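Wemdenについて

Wemdenは、家の台所で働く二本腕のロボットを作り、試験している小さい会社です。場所はSolbergの川沿い、古い製粉所の二階にあります。建物の入口の石に1844と彫ってありますので、初めて来る方はその数字を目印にしてください。

私はMaj-Britt Sætherと申します。会社の安全の担当です。日本のお客様が増えましたので、このページは私が日本語で書いています。日本語は大人になってから勉強しました。読みにくいところがありましたら、どうぞお許しください。

働いている人は8人です。機械の設計はBirger Rustad、制御のソフトウェアはEoin Ní Bhriainが見ています。Annelies Auerは試験の計画と記録を受け持ちます。私の兄のEskil Sætherは電気の配線と修理をしています。兄と妹が同じ会社にいますと、意見が合わないときに少し声が大きくなりますが、仕事には良いことだと思っています。

私たちの仕事

私たちは、食器を持つ、動かす、置く、という動作を専門にしています。製品の名前はPeventといいます。Peventは腕そのものではなくて、腕の先のグリッパーと、それを動かすソフトウェアの組み合わせです。ボウルの縁、皿、スプーン、フォークなど、形も重さも違うものを、同じ指でつかまなければなりません。

試験は、きれいに片付けた実験台ではあまり行いません。人の家の台所には、充電のケーブルもありますし、果物も、袋も、飲みかけのコップもあります。ロボットはその間で働きますから、私たちも同じような条件で試します。
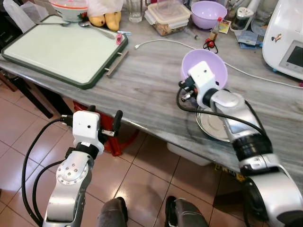 プラスチックのボウルは、軽いので簡単だと思われることが多いです。私たちの経験では反対です。縁が薄く、力を入れると少し曲がりますので、指の力を測るセンサーの値が安定しません。強くつかむと曲がり、弱くつかむと回ってしまいます。金属の皿は重いですが、形が変わりませんから、力の計算はずっと楽です。

三月の故障について

会社の紹介のページに故障の話を書くことは、珍しいかもしれません。社内でも相談しました。しかし、お客様は必ず「今までに何か起きましたか」とお聞きになります。それで、最初からここに書くことに決めました。

三月の午後、長時間の試験の途中で、右のグリッパーが命令なしに開きました。つかんでいたボウルが床に落ちました。けがをした人はいません。ボウルも割れませんでした。そのとき腕は動き続けていて、Eoinが非常停止のボタンを押すまで、何も持っていないまま、置く動作を最後までしようとしました。

私にとって重大だったのは、落ちたことよりも、腕が落ちたことに気がつかなかったことです。持っているものが包丁や熱い鍋だったら、と考えますと、その晩はよく眠れませんでした。

原因を見つけるまでに時間がかかりました。初めはソフトウェアを疑いました。Eoinが記録を全部読み直しましたが、開く命令はどこにもありませんでした。次にEskilが配線を調べて、グリッパーに入るケーブルの中で、細い線が一本、切れかかっているのを見つけました。手首を大きく回して、腕を下に伸ばしたときだけ、接触が切れます。まっすぐな姿勢で調べますと、正常に見えます。

接触が切れると、グリッパーの基板が再起動しました。再起動の後の最初の動作は「指を開く」でした。これは設計の間違いです。組み立てのときに便利なので、昔そのように決めて、そのまま残っていました。Birgerは報告書の一行目に、自分が決めたことだと書きました。

どのように直したか

第一に、再起動の後、グリッパーは今の位置を保つようにしました。人が確認のボタンを押すまで、開くことも閉じることもしません。

第二に、ケーブルの輪を大きくして、固定する位置を変えました。変更の後、手首を一番きつい角度まで曲げる試験を300回行い、毎回、線の抵抗を測りました。切れかかった線はありませんでした。ケーブルは定期に交換する部品の表にも入れました。

第三に、つかんでいる力が急になくなったとき、両方の腕が止まるようにしました。止まるまでの時間は62ミリ秒です。Anneliesはもっと短くしたいと言っています。私も同じ意見ですが、短くしますと、間違いで止まる回数が増えます。この調整はまだ続いています。

もう一つ、故障の後で変えたことがあります。以前は、試験の範囲を台の上だけと考えていました。落ちたものは床へ行きますし、転がれば台の下にも入ります。拾おうとする人の手や頭も、そこへ行きます。今は、床と台の下も危険の評価に入れています。

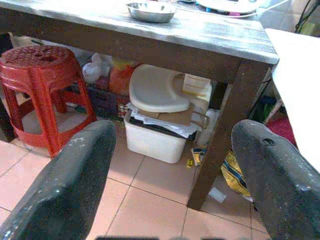
低いところで一番難しいのは、袋です。ビニールの袋は形が決まっていませんし、指の間に入りますと、センサーは「何かをつかんだ」と判断することがあります。椅子の脚や机の脚も、腕の肘が当たる場所になります。評価の表には、手首の先だけでなく、肘と、ケーブルの外側の線まで書くことにしました。人が床のものを拾うときは、先に腕の電源を切ります。止まっているように見えるだけでは足りません。

この規則は、見学の方にも守っていただきます。見学のときは、入口で私が短い説明をして、非常停止のボタンの場所を一緒に確認します。

報告書と部品について

三月の故障の報告書は、Peventをお使いのお客様全員に送りました。古い型のグリッパーには、同じ再起動の動作が残っています。新しいソフトウェアを入れてください。ケーブルの交換は無料です。ケーブルは協力会社のGradanceが作っていて、新しい固定具も一緒に届きます。交換はお客様ご自身でもできますが、心配な方にはEskilが電話で手順を説明します。電話は英語とノルウェー語です。日本語をご希望の方は、私がとなりに座って通訳をします。

まだ報告書が届いていないお客様や、これから導入を考えている方は、お問い合わせのページからSætherあてにお書きください。Sætherは二人いますので、「安全の」と書いてくださると、まちがいなく私に届きます。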